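4.2 Cleaning and preparing the table top

Do this section before the first use, and again each time the table was moved.

1. Remove the protective film slowly, beginning from one corner.
2. Put one small spoon of mild soap in 300 ml of lukewarm water.
3. Wipe the Multano top with a soft cloth, always in the same direction. Do not press.
4. Dry with a second cloth. Do not leave water standing near the edges.

Note: The matte surface shows grease from fingers. Please wash your hands before step 3.

CAUTION: Never use scouring powder, acetone or a steam cleaner. Damage of this kind is not covered by the Grendico guarantee.

5. Look over the whole top from a low angle. If you find streaks, repeat steps 3 and 4.
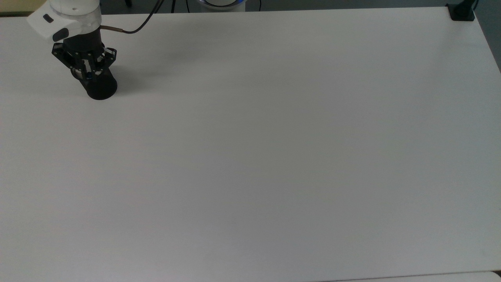 Fig. 6. White table top with nothing laid on it.

6. Wait one hour before you place heavy items.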